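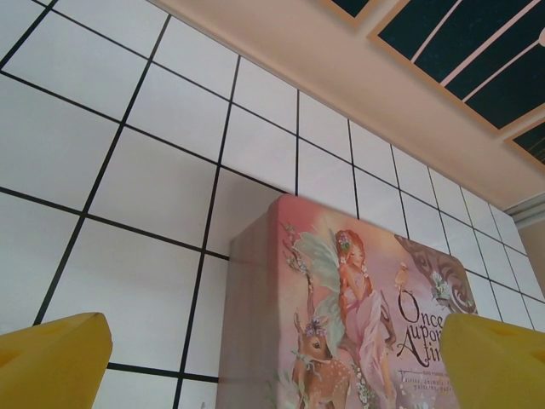

Blechdose »Once upon a time« vor der Fliesenwand, etwas näher am rechten Greiferfinger als am linken.

Wenn der Greifer um eine Fuge daneben fasst: Versatz bei der Handkamera finden und beheben

Ich liebe solche Fehler. Drei Abende lang hat unser Greifer Dosen umgestoßen, an Dosen vorbeigefasst und einmal mit voller Überzeugung in die Wand gedrückt, und im Protokoll stand jedes Mal: Greifpose gültig. Inzwischen läuft die Zelle wieder sauber, und weil ich die Suche beim nächsten Mal in einer Stunde erledigen möchte, steht der ganze Weg jetzt auf dieser Seite.

Unser Aufbau, damit ihr die Werte einordnen könnt: ein kleiner Sechsachser, daran ein Druslow-Zweifingergreifer mit 103 mm Öffnungsweite, die Kamera sitzt am Handgelenk. Die Auswertung macht Asen, dort läuft auch die Greifplanung. Gegriffen werden Blechdosen in allen möglichen Größen und Farben, aufrecht vor einer weiß gefliesten Wand mit schwarzen Fugen. Die Fugen sind wichtig, dazu kommen wir noch!

Woran man den Fehler erkennt

Typisch waren bei uns folgende Anzeichen:

Der Greifer fährt weich und ohne Zögern an, steht am Ende aber seitlich versetzt.
Ein Finger berührt die Dose deutlich vor dem anderen und schiebt sie weg.
Bei dunklen, kräftig bedruckten Dosen klappt fast alles, bei hellen häufen sich die Fehlgriffe.
Der Vertrauenswert der Erkennung bleibt hoch.

Der letzte Punkt hat mich am längsten in die Irre geführt. Ich habe zuerst am Greifer gesucht, die Backen getauscht, die Schließkraft verstellt und sogar die Leitung zum Greifer neu verlegt (sie sieht jetzt sehr schön aus, geändert hat es nichts).

Vorher: Zelle sichern

Für die Fehlersuche muss man nah an den Arm heran, und ein Arm mit falscher Zielpose ist unberechenbarer als einer, der gar nicht fährt. Also bitte in dieser Reihenfolge:

1. Automatikbetrieb beenden und den Schlüssel abziehen.
2. Im Einrichtbetrieb mit reduzierter Geschwindigkeit und Zustimmtaster arbeiten.
3. Schließkraft des Greifers auf den kleinsten Wert stellen, den euer Modell zulässt.
4. Eine virtuelle Ebene vor der Wand anlegen, die der Greifer nicht durchfahren darf.
5. Not-Halt einmal auslösen und prüfen, ob er wirklich stoppt.

Die Ebene aus Punkt 4 hatten wir anfangs nicht. Die Folge war der erwähnte Druck gegen die Fliesen: Die Steuerung hat mit Kollisionsmeldung 393 abgeschaltet, eine Backe hatte danach eine Macke, die Wand zum Glück keine. Wenn die Meldung bei euch auch auftaucht, quittiert sie nicht einfach weg. Arm von Hand freifahren, Backen ansehen, Verschraubung prüfen und erst dann quittieren. Und haltet die Finger aus dem Bereich zwischen den Backen, auch bei kleiner Kraft.

Schritt 1: Mechanik ausschließen

Greifer ganz öffnen und mit dem Messschieber kontrollieren, ob die Öffnung zum angezeigten Wert passt. Danach langsam schließen und schauen, ob sich beide Finger in der Mitte treffen. Bei uns stimmte das auf Anhieb.

Dann an der Kamerahalterung wackeln. Kräftig! Eine Halterung, die beim Anfassen fest wirkt, kann unter Beschleunigung trotzdem wandern. Annelies Van der Linden hat mir dafür einen Trick gezeigt, den ich seitdem ständig benutze: mit einem feinen Stift einen Strich über Halterung und Flansch ziehen, eine Stunde fahren lassen, nachsehen. Laufen die beiden Strichhälften noch zusammen, ist die Halterung raus aus der Verdächtigenliste.

Schritt 2: Ein Standbild an der Anrückposition holen

Jetzt wird es spannend. Haltet den Arm unmittelbar vor dem Greifen an und speichert das rohe Kamerabild, ohne Einblendungen. In Asen geht das über den Einrichtdialog der Kamera, dort »Rohbild sichern« wählen.

Bei unserer Märchendose mit Fee und Rehkitz steht die Dose im Bild zwischen den Fingern, aber sichtbar nach rechts gerückt, und der rechte Finger verdeckt schon das Ende des Schriftzugs. Beides war für mich ein Aha-Moment. Der seitliche Abstand verrät, dass die geplante Mitte nicht die Mitte der Dose ist. Und die Verdeckung bedeutet, dass der Erkennung genau auf der Seite Bildinformation fehlt, auf der sie ohnehin schon falsch liegt.

Vorsicht allerdings mit schnellen Urteilen: Ein schräger Blick verzerrt. Wenn eure Kamera von unten nach oben schaut, taugt das Augenmaß im Bild nur als Hinweis. Messt nach, mit einem Anschlagwinkel an der Zelle.

Schritt 3: Die erkannte Kontur einblenden

Dasselbe Bild noch einmal laden und die erkannten Kanten darüberlegen. Bei einer dunklen Dose lief die Kontur sauber um den Deckel und die Seiten herunter. Bei der Märchendose lag die linke Kante richtig falsch, nämlich exakt auf einer schwarzen Fuge.

Da war er, der Übeltäter! Die linke Seitenfläche der Dose ist schlicht und blass rosa-weiß, die Fliesen dahinter sind matt weiß. Zwischen beiden liegt kaum Kontrast. Die Fuge daneben liefert dagegen eine lange, gerade, pechschwarze Linie, und jeder Kantenfinder der Welt freut sich darüber. Die Dose wird dadurch für die Auswertung breiter, ihre Mitte wandert, der Greifer wandert mit. Der Vertrauenswert bleibt hoch, denn die gefundene Kante ist ja wirklich eine hervorragende Kante. Sie gehört bloß zur Wand.

Schritt 4: Gegenprobe mit grauem Karton

Bevor ihr irgendeinen Parameter anfasst, stellt ein Stück mittelgrauen, matten Karton zwischen Dose und Wand und lasst die Erkennung erneut laufen, ohne den Arm zu bewegen. Springt die Kontur auf die Dose, habt ihr ein Hintergrundproblem. Bleibt der Versatz gleich, geht direkt zu Schritt 6 und kalibriert die Kamera neu.

Bei uns sprang sie, allerdings nicht ganz. Ein kleiner Rest Versatz blieb stehen. Wir hatten also zwei Fehler gleichzeitig, und der große hatte den kleinen die ganze Zeit zugedeckt.

Schritt 5: Den Hintergrund aus der Auswertung nehmen

Am einfachsten wäre es, den Karton stehen zu lassen. Wer das darf: machen, fertig, Kaffee. Bei uns soll die Wand sichtbar bleiben, deshalb haben wir Folgendes eingestellt:

Tiefenfenster: Alles, was in der Wandebene liegt, fällt vor der Kantensuche weg. Lasst etwas Luft, sonst verschwindet bei dicht anstehenden Dosen die hintere Kante mit.
Plausible Breite: Für jede Dose ist eine minimale und maximale Breite hinterlegt. Liegt die Messung außerhalb, wird nicht gegriffen.
Fugenfilter: Linien, die sich deutlich über die Dose hinaus fortsetzen, werden verworfen.
Aufnahmezeitpunkt: Das Bild für die Pose entsteht jetzt weiter vorn auf der Bahn, solange noch kein Finger die Dose verdeckt.

Der letzte Punkt hat mich umgehauen, so viel hat er gebracht. Wir warten nach dem Anhalten 200 ms, bis der Arm ausgeschwungen ist, und lösen erst dann aus. Die verlorene Zeit merkt im Ablauf kein Mensch.

Noch eine Falle: Verlasst euch bei bedruckten Dosen nicht auf das Motiv. Wir hatten eine Weile den Schriftzug als Merkmal angelernt, und sobald ein Finger davorstand, suchte die Auswertung sich etwas Ähnliches. Verschnörkelte Buchstaben und verschnörkelte Rahmen sind sich aus Sicht eines Mustervergleichs erstaunlich nah.

Schritt 6: Kamera zum Greifer neu einmessen

Für den Rest brauchte es eine neue Hand-Auge-Kalibrierung. Kalibriertafel fest aufstellen und aus möglichst unterschiedlichen Winkeln aufnehmen. Unsere alte Kalibrierung bestand fast nur aus Aufnahmen von oben, gefahren wird aber flach und mit nach oben geneigtem Blick. Nehmt also unbedingt Posen dazu, die eurer späteren Anrückposition ähneln, und kippt das Handgelenk dabei auch nach links und rechts.

Nach dem Speichern Asen einmal komplett neu starten. Bei unserer Version hält der Greifplaner sonst die alte Transformation im Speicher, und man kalibriert fröhlich ins Leere. (Ja, einen halben Abend lang.)

Schritt 7: Probelauf

Erst leer, dann mit einer Dose, die eine Beule verträgt, dann mit den hellen. Ich habe die Geschwindigkeit stufenweise angehoben und nach jeder Stufe ein Standbild gesichert. Beobachtet dabei vor allem, ob beide Finger gleichzeitig anliegen. Die Schutzebene vor der Wand bleibt aktiv, auch im späteren Betrieb.

Nachtrag zu den Kopecký-Backen

Ross Buchanan aus Rostisville betreibt einen ähnlichen Aufbau mit den weichen Kopecký-Backen und schrieb mir, dass er denselben Versatz hatte, ihn aber viel später bemerkt hat. Die weichen Backen geben nach und ziehen die Dose beim Schließen zurecht. Das klingt erst einmal wunderbar, nur landet die Dose dann verdreht auf dem Ablageplatz. Wer solche Backen fährt, sollte das Standbild aus Schritt 2 trotzdem regelmäßig ziehen.

Als Nächstes probiere ich glänzende Deckel aus. Die Tiefenwerte sehen darauf wild aus, und ich freue mich schon sehr darauf!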